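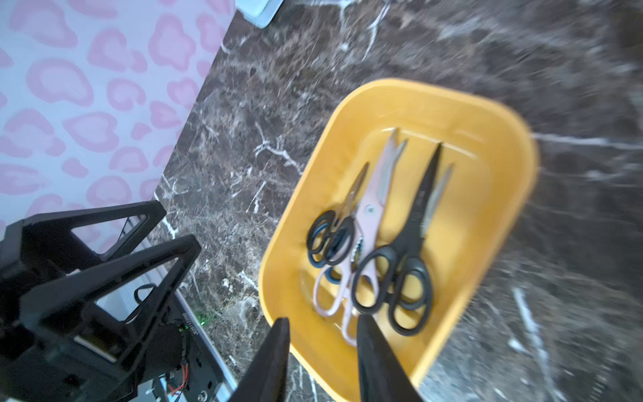
Pravton Publishes Its House Rules for Robots That Handle Sharp Things

Free practice guide covers scissors, shears and other bladed tools on ordinary countertops

For immediate release — September

We've been asked for this one a lot, so I'm happy to say it's finally out the door. Pravton's practice guide for robot arms working with household blades is available starting this month, free to anyone who wants it. It runs 30 pages, and I've read every one of them more times than I'd like to admit.

I run the small group at Pravton that writes our working rules. We started the guide after swapping notes with our friends at Lurnum and finding out that we each had a different idea of what "safe to hand over" meant for a pair of scissors. Theirs was stricter. We took theirs!

The existing safety standards for robot arms are good and you should follow them. Our guide sits next to them and deals with the everyday stuff: what the arm is allowed to pick up, which end it holds, where the blades point while it moves, and who can be near the counter when that happens.

A few of the rules people will want to know about first:

Blades in a tray all face the same way, and they face away from the person at the station. If one pair gets turned around, the arm stops and a person fixes it.

Closed scissors only. An arm may not lift a pair that has fallen open, even a little, until someone has closed it by hand.

Grip at the handles or the pivot, never on the blades. Handles that overlap get a slower approach — our limit is in section 4, along with the test we used to set it.

Every station needs 2 people signed off on it before bladed tools come out, and one of them has to be within reach of the stop button the whole time. Reach means an arm's length, and yes, we argued over whose arm.

Cables and wiring at the base get checked at the start of each shift. It's a dull job and it goes on the sheet with everything else.

Robles, which trains kitchen and craft room staff, worked through the draft with us and sent it back covered in comments. Most of them were about wording. We had written "end effector" all over the place, and they asked us (very politely) to say "gripper" like normal people. They also got us to add the page on kitchen shears, which have a grip section between the handles that can confuse a system trained on plain office scissors.

I should say what the guide leaves out. Knives aren't in it, and neither is anything powered. We'd like to cover knives next year, and Pelard has offered to host the sessions where we'd work that out, but I'm not going to promise a date in a press release.

You don't need our equipment to use any of this. The rules are written for small arms on a counter or bench, whoever built them, and the checklists can be copied and changed to suit your own room. If you change something and it works better, please tell us. We plan to put out 2 updates a year and we'd much rather fill them with other people's experience than our own guesses.

To get a copy, ask the Pravton press desk for the blade handling guide. Printed copies go out in packs of four and the single-page station checklist comes with each one.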